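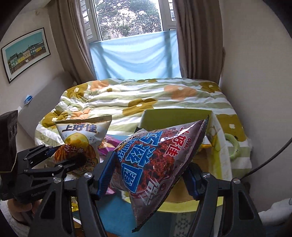
Flexible packaging is my favorite unit of this course, and I hope it becomes yours! The whole subject comes down to one question: how do you keep air, water and light away from food using a wall thinner than a fingernail? Take a dark purple snack bag, the kind that crumples to a point when you squeeze it from both sides. Dark color on the outside tells you very little about how much light gets through, so we never judge a bag by its print. We judge it by its layers.

Most chip and cracker bags have three working parts. The outer film carries the ink. The middle is a barrier, often a whisper of aluminum laid down on plastic. The inner film melts at a fairly low heat, so the bag can seal to itself (lovely trick, and we'll spend all of session 5 on it).

Now the gas. Bags are usually flushed with nitrogen before sealing, which pushes out the oxygen that turns oil stale. The puffiness also cushions the food on the truck.

For the Horden exercise, your pretend plant fills 120 bags a minute. Work out:
- bags filled in a 36-minute run
- how many cartons that makes at 500 bags each
- what happens to both answers if one seal in 20 fails

Show your steps. Messy is fine, missing units are not!

Reading before next time: the Skirken chapter on seals, skipping the part on glass jars. We start with oxygen scavengers, so bring questions.

Imad Matar, Food Packaging Basics

Home | Syllabus | Handouts | Labs

Related handouts
Why Crackers Go Soft
Reading a Date Code
The Aoun Seal Test, Step by Step

Back to top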